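Grilling & Smoking > Techniques > Brining

Print this page | E-mail to a friend

Dry-Brining and Grilling a Spatchcocked Chicken

By Hubert Lehner
Posted Jul 5, 2020

This method covers a single whole chicken on a 22-inch kettle grill with a two-zone charcoal fire. Salt is measured by weight. Volume measures are not given for the salt, as a tablespoon of fine table salt and a tablespoon of coarse kosher salt do not weigh the same.

Equipment

Kettle grill with lid
Chimney starter
Kitchen scale that reads in grams
Poultry shears
Rimmed sheet pan with wire rack
Instant-read thermometer
Long tongs

Ingredients

1 whole chicken, 4 pounds, giblets removed
Salt, 1 percent of the weight of the bird
2 teaspoons baking powder (aluminum-free)
1 teaspoon black pepper
1 teaspoon sweet paprika
Neutral oil for the grate

Working out the salt

Weigh the chicken after the giblets are out. Divide the weight in grams by 100. The bird used to test this page weighed 2982 grams before trimming, well over the size listed, and took 30 grams of salt. A 4-pound bird takes 18 grams. Do not add salt to the rub as well.

Preparing the bird

1. Set the chicken breast side down on a board. Cut along both sides of the backbone with the shears. Keep the backbone for stock.

2. Turn the bird over. Press down on the breastbone with the heel of your hand until it cracks and the bird lies flat. Tuck the wing tips behind the breast.

3. Pat all surfaces with paper towels, including the inside.

4. Mix the salt, baking powder, pepper, and paprika. Apply one third to the inside and the rest to the skin. Go lighter on the wings.

5. Place on the rack over the sheet pan, skin side up. Refrigerate uncovered for 12 to 24 hours. At 36 hours the thigh meat starts to take on a cured texture.

Setting the fire

6. Fill the chimney with briquettes and light it. When the top layer shows gray ash, pour the coals against one side of the kettle. Leave the other half bare.

7. Set the grate in place, put on the lid, and open the top vent fully over the bare side. Set the bottom vent half open. Wait 10 minutes. The lid thermometer should read between 375 and 400 degrees F. If it climbs to 500, close the bottom vent to a quarter and wait for it to drop before putting the bird on.

Cooking

8. Oil the grate. Lay the chicken skin side up on the bare side, legs toward the coals. Cover.

9. Cook for 35 minutes without lifting the lid. Rotate the bird only if one leg is coloring faster than the other.

10. Check the temperature in the thickest part of the breast and in the thigh, clear of the bone. Move on to step 11 when the breast reads 150 degrees F.
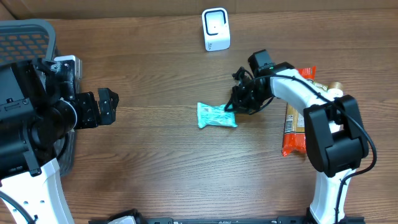

Two arms set up over a wooden tabletop.

11. Turn the bird skin side down over the coals for 2 to 4 minutes, lid off. Keep the tongs in hand. If fat flares, pull the bird back to the bare side until the flames go down.

12. Remove when both the breast and the thigh read at least 165 degrees F. Rest 10 minutes on a clean rack. Do not tent with foil, which softens the skin.

Notes

Gas grills: light one side only and leave the burners under the chicken off. Add 5 to 10 minutes to step 9.

Pre-salted birds: if the label lists a salt solution, cut the salt to 0.5 percent and hold the chilling time to 12 hours.

Altitude: Myroslav Koval wrote in April from 4000 feet to report that his bird needed 8 more minutes at step 9. Go by the thermometer.

Filed under: Poultry, Charcoal, Dry Brine

Contact | Copyright Skorum Grilling Pages | Back to top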